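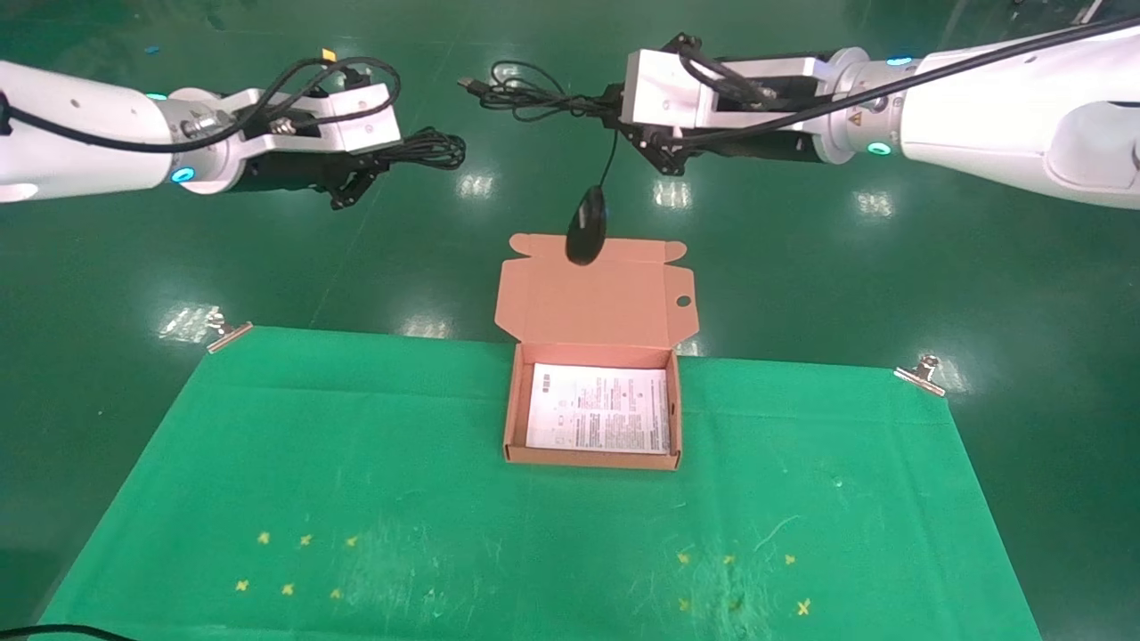
Glove bench, October -- break-in, second batch

Started 9:40. Two infield gloves left from the Graleck order, both 11.5 inch, both still stiff at the heel. Romana wants them playable before the indoor sessions.

Glove A: thin coat of Bamier conditioner on the palm and the hinge, none on the laces. Let it sit through lunch, then 300 mallet strikes, most of them into the pocket and the rest along the thumb crease. Closes with one hand now, but it folds too close to the index finger. Should have shaped the hinge first.

Glove B: no conditioner. Same 300 strikes. Heel pad still hard. Pocket looks better than A, rounder and a bit deeper. Tied shut with a ball in it at 3:15, leave for 24 hours. Damián, please don't untie it early.

Relaced the web on the Moffat catcher's mitt as well. Old lace had dried out and snapped at the second eyelet when I pulled it. Used the 3/16 rawhide -- tight going through the bottom holes, needed the long needle.

Weights after: A is up 2 grams, all conditioner I assume. B no change.

To do: ask Miyuki which scale she used in the first batch. Order more lace, tan and black. Try the hinge first on the next one.

I.W.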